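April 2022 – basket packing, sim set

We crossed 2,000 kept episodes this morning! Target is 2,655 and I'd love to get there before Perla Figueroa retrains. Parisa drove most of the runs and her grasps are getting so smooth – she hardly ever has to restart the juice carton now, straw and all.

Switched to the round table today. Left hand does the boxes, right hand mostly waits its turn.

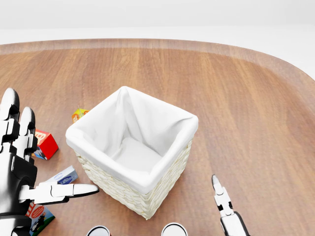 Round table, lined basket, four items still out on the left.

Threw away around 70 runs where a box snagged on the liner fold. Parisa wants them back as recovery examples and I think she's right, so they're going in their own folder, tagged "snag".

To do: more starts with items on the right side (we have almost none), shuffle the box angles harder, ask Perla if 2 wood textures is enough. Really curious what the policy does with the red box lying tilted.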